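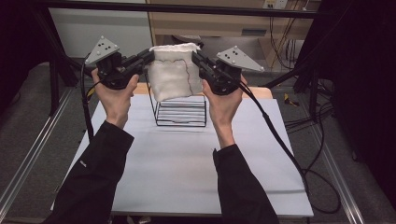 Virk hand-held grippers, pair: review after 18 weeks of use

The Virk pair was bought for the demonstration bench at our Bosusov site, where staff record handling tasks for later use on the robot arms. The price was 749 per pair, cables included. This review covers ordinary use and one fault that other departments should know of before ordering.

In general handling the grippers are sound. The handles suit small and large hands, and soft goods such as cloth pouches can be held between the two tools without slipping. Tracking from the patterned plates was steady in normal room light.

The fault concerns the right-hand jaws. On 6 occasions they stayed closed after the operator had released the handle. In the worst case a cloth bag was dragged across a wire rack and torn, and the operator's finger was pinched while freeing it. No treatment was needed. The supplier, Skindum, traced the fault to a weak return spring and replaced it without charge, though the repair took 44 days.

The cables are a lesser concern. They leave the rear of each tool and can reach the floor – a trip hazard if the operator steps back. We now require them to be clipped to the table before work begins.

The older Pumov pair is heavier and slower to set up, but its jaws have never jammed. We would buy Virk again only with the revised spring confirmed in writing.

Rating: three out of five.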